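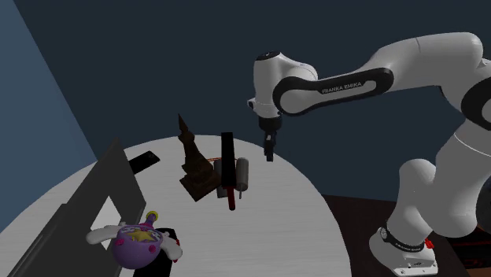

Simulated Franka arm over the cluttered round table, gripper above and to the right of the black block.

Posted September 25, 2024

I lost most of last week to a fault in the simulator, and I am writing it up while I still remember the order in which I got things wrong. If you use Tresstead, or anything else that builds random tabletop layouts from a library of scanned and modelled objects, some of this may save you an afternoon.

The job is simple enough. A layout is generated, the arm moves to a pose above the target, the fingers close, the arm lifts. We log joint torques, contact forces and whether the target ended up higher than it started. The overnight batch on Mustgate was 867 layouts. In the morning 122 of them were marked as failed with a torque limit error, against a usual figure of nine or so for a batch of that size.

My first guess was the controller. I had changed the damping on the wrist joints two days earlier, so I put the old values back and ran the failed layouts again. They failed again, at the same time step in nearly every case. That should have told me more than it did. A badly tuned controller tends to drift about and fail in slightly different ways when you change the gains. These runs did not care about the gains at all.

The second guess was the physics step. I halved it, which doubled the run time and moved the failures by a few milliseconds. I halved it again and went home.

The next morning I did what I ought to have done at the start and plotted contact force on its own. In the bad runs there was a spike just before the torque error, far larger than anything the fingers can produce, and it began while the gripper was still above the target. So the arm was hitting something, or the solver believed it was, in space that looked empty on the screen.

The cause was the collision meshes. The renderer draws the detailed model of each object. The solver uses a simplified one, and for a group of newly imported objects the simplification step had fallen back to a single convex hull. For a plain box or a cylinder that does no harm. For a pagoda with a thin spire and wide tiers, a convex hull fills in every step between the tiers and leaves you with something like a solid tent. A toy with its arms out sideways comes off worse, as the hull joins the ends of the arms to the top and bottom of the body. Put a tall thing of that sort next to a narrow block and the free space beside the block, which the planner thinks it has, is partly solid as far as the solver is concerned.

The planner did not catch it as it reads a third set of shapes, cached from before the import. There were three versions of every object and I had been looking at only one of them.

Chanida Ongart spotted the cache. I had sent her the force plots and she asked which directory the planner was reading from. It was the old one. The import script writes new meshes and updates the solver's index, and it leaves the planner's index alone unless you pass a flag. The flag is in the help text. I wrote the help text.

The fix had three parts. The hull fallback now stops the import with an error, where before it wrote a warning into a log that runs to several thousand lines. Concave objects go through a proper convex decomposition, which costs a bit of solver time. And the planner and solver now take their shapes from the same index, so they can at least be wrong together. With those changes in, I ran the full batch again and got 9 torque failures. I have looked at all of them and they are ordinary bad grasps.

The part that bothers me is what the real arm would have done with the same data. We had planned to send the good trajectories across to the Josdale cell in November, and the filter for 'good' was simply that the run finished without an error. Some of those runs finished by luck, with the fingers brushing a hull that does not exist on the real object. The opposite mistake is also possible – a collision shape smaller than the real thing, a clean run in simulation, and a hard contact on the bench. I had no check for that at all.

There is one now. For each object it samples points on the drawn surface and measures how far each lies from the collision surface, in both directions. Anything over 3 mm is rejected. It is slow and I have not tried to make it faster.

Still to do: the older Sriwong object set went in before any of this and has never been checked. I have started it running.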